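Clotden shared office fit-out: progress report to the Drondano fund, January

Prepared by Madalena Mota

You asked for a plain account of where the money has gone and whether the desks are better than they were. My answer is that they are partly better, and I would not yet call the project a success.

Of the 3,608 in the grant, 800 went to the joined desk sections and 339 to power strips and adapters. The desks are fine. They sit level, people have stopped complaining about wobble, and I have no plans to touch them again. The power side is another matter. Karamanlidis, who supplied the strips, promised that cable clutter would drop within a month of delivery. I have seen little sign of it. The strips still end up on top of the desks, the cords follow them, and whoever sits down next works around the lot.

Skumby has quoted 293 for under-desk cable trays. I have not accepted. Their drawing shows one tray per table section, but it doesn't say how a cord gets past the joins, and I asked that question twice before the holidays. I would like an answer before we spend anything more – and I'd like to see one tray fitted and used for two weeks first.

The divided wooden trays were meant for small items such as pens, clips and spare adapters. Take-up has been weak. Adapters are too bulky for the compartments, so they stay out on the desktop. I was doubtful about this purchase when it was proposed and I remain doubtful. No more should be ordered.

Requests for the next period:

Hold the cable tray money until Skumby replies in writing.
Let us move the unspent storage line to longer extension cords.
Push the final review back to April.
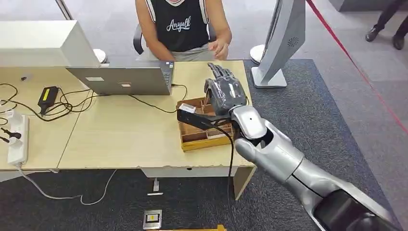
If the review does move, I will need your agreement by the end of February so the supplier dates can be changed too.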